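Friday, late. Feet hurt, typing this fast before I forget what we agreed.

Out on the brick lanes with the Rillier all day. Second round on the rules for small ground robots in shared streets. Magdalini wants them short enough to fit on one card that a walker can keep in a pocket. I want that too but every time we go out I come back with another line for the card.

Started along the cream wall, parked cars on the one side and the long curb on the other. Flat gray light, no shadows to speak of. Themis walking behind with the stop in his hand, me in front with the clipboard. Rule one as it stands: the walker keeps the stop in the hand, never the pocket, never the bag. He kept it in the hand. Good.

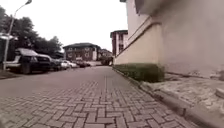

Page last changed: Friday, 11:52 pm (fixed two spellings, added the bit on lamp posts)

Argued over which side to keep to. The draft from Montes says keep right, always. Fine on a road with lines on it. No lines here. I'd sooner say keep to the side with no car doors, and if there are cars on both sides take the middle and go slow. Despina says "go slow" is not a rule, a number is a rule. She's right, annoyingly. So we put walking pace of the walker, and the walker sets it. She will want a number anyway. Leave it for Monday's me.

Next, the wide bit where the houses stand back and it opens out toward the white house. Stopped here to do the handover drill. One person says "yours", the other says "mine", and only then does the stop change hands. Feels silly out loud in a quiet street. Did it 5 times anyway. Third time Themis said "yours" while I was still writing and I said "mine" without looking up – so that's a new line for the card, look up first.

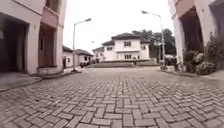
Heading for the white house, lamp posts left and right.

Lamp posts: map them by hand before the run, don't trust last month's map. Nektarios reckons this is overkill. He has not had to explain a scraped post to anyone. I have, in Ilell, twice.

Log says 3,446 when we set out and 3,368 at the lunch break, that's the battery count in whatever units the Flusach pack uses. Must write the units on the log sheet. Rule for us not for the card. Also both numbers in my writing and one of them looks like a 5 at the end, sloppy.

Then the narrow part between the two cream buildings. This is the one I worry about. Cars sit back in the carports in deep shade and a driver coming out is going to look for people and other cars, and not for a thing at shin height. Draft rule says "yield to vehicles". Not enough. By the time you know it's moving you're already across the front of it. New wording, mine, needs a better head than mine to clean it up: treat every carport as if the car in it is about to pull out. Walker goes level with the opening first, looks in, then waves the robot on. Slow as anything. I don't care.

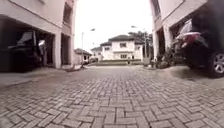 Field notebook, vol. 5, p. 31

Angeliki asked the good question of the day. What does the walker do if there's a car with the lights on and no one seems to be in it? We all had different answers!! Which means there isn't a rule. Settled on: stop, back off behind the pillar, wait until it's either off or gone. Themis thinks we'd be stood there all day some days. Maybe. Put it down as a trial rule and see what the walkers say in September.

Other thing. Plates. The camera is low and the cars are parked nose-out, so a front plate can end up right in the picture. On the last ones it's too blurred to read but I don't want to lean on that. Rule has to be that plates are masked before anything leaves our machine, blurred or not, and windows the same. Magdalini already had this in her version from spring and I'd missed it. Sorry M.

And low pavers vs aprons – the concrete slopes up out of the lane to the carport floors, so keep the wheels off it. That's somebody's parking, it isn't the street. Despina wants that one in bold. Ok.
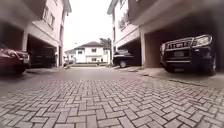 To do before next time

Card down to one side. Cut the bit about weather, it says nothing.
Ask Montes if "keep right" came from somewhere or if they just wrote it.
Units on the log sheet!
Handover drill again with Nektarios, he skipped it.
Send Angeliki the carport wording, she writes beter than I do.
New laces.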